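Week 5 notes: Reading a household budget (and what goes missing from it)

Okay, so these are the cleaned-up notes from Friday. A couple of you asked me to write out the part I rushed at the end, so that section is longer than what I said in class. Bring a pencil next time, we'll be marking up the Komach ledger together.

Where we left off

Last week we talked about income, and I made a big fuss about the difference between what a family earns and what a family can spend. Keep that in your head. This week is the other column: where it went.

The ledger I handed out belonged to a baker's household in Komach. It covers 40 weeks, it's in one person's handwriting nearly all the way through, and it's a joy to read once you get used to the sevens (they look like ones, I know, I'm sorry). The total spent on food over that whole stretch is 237 in the local currency. I don't want you to convert that into dollars. Really, please don't! Every year I get a paper that spends two pages converting and then has no room left to say anything. Compare it to the other lines in the same ledger and you'll learn much more.

Fixed, regular, and lumpy

I sort spending into three piles. Fixed is rent and anything else that comes due in the same amount on the same day. Regular is food, fuel, soap, candles -- stuff you buy all the time but not always in the same amount. Lumpy is the coat, the dentist, the wedding gift, the new stove.

Beginners always look at the fixed pile first because it's tidy. I'd start with the lumpy one. A lumpy expense has to be paid for somehow, and if you look at the weeks on either side of it you can often see how. In the Komach ledger there's a winter coat in November. Now look at the meat line for the five weeks before it. It shrinks, and then it comes back. Nowhere does the ledger say "we saved up for a coat," but I'd be happy to argue that from the numbers, and so should you.

One warning. Meat can shrink for other reasons. Prices go up, someone's away, someone's sick. So check whether bread goes up at the same time. If it does, people were swapping one for the other. If bread stays flat or drops too, you may just have fewer mouths at the table that month.

What Hirvonen says, and what Ehlers says back

You have two short readings. Reijo Hirvonen thinks account books are mostly honest, since the person keeping them was usually the one who needed them. Why lie to your own notebook? Malte Ehlers thinks that's a bit sweet. He points out that in a lot of homes the book got shown to somebody else at the end of the month, a husband or a mother-in-law, and that small treats had a way of turning into "sundries."

I go back and forth. I lean toward Ehlers on the small stuff and Hirvonen on the big stuff. It's hard to hide a stove.

Look at the sundries line in your copy and see what you think. It's bigger in summer, and I have my own theory, but I'll keep it to myself until you've had a go.

The part I rushed

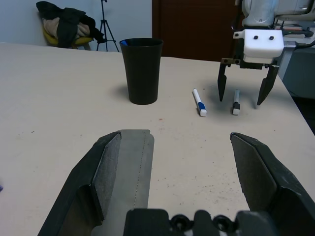
So, the missing things. A ledger only records money leaving the house. If the baker brought home yesterday's loaves, there's no line for it. If a neighbor fixed the roof and got a cake in return, no line. Eggs from the yard, mended shirts, a cousin minding the kids, none of it is there, and all of it mattered to how well these people lived.

What do you do about that? First, look for gaps that make no sense. This household buys hardly any flour, and I hope you can guess why. Second, look for odd little purchases that point at something bigger. Chicken feed means chickens. Thread with no cloth means mending. Third, write down what you can't know and leave it on the page where your reader can see it -- I give points for that, by the way.

For next time

Read the Pimentel chapter, but skip the tables at the back. Then write 400 words on one lumpy expense in the ledger (any one except the coat, I've spoiled that) and how you think it got paid for. Use line numbers when you point to something. Typed or handwritten, I don't mind, as long as I can read your sevens.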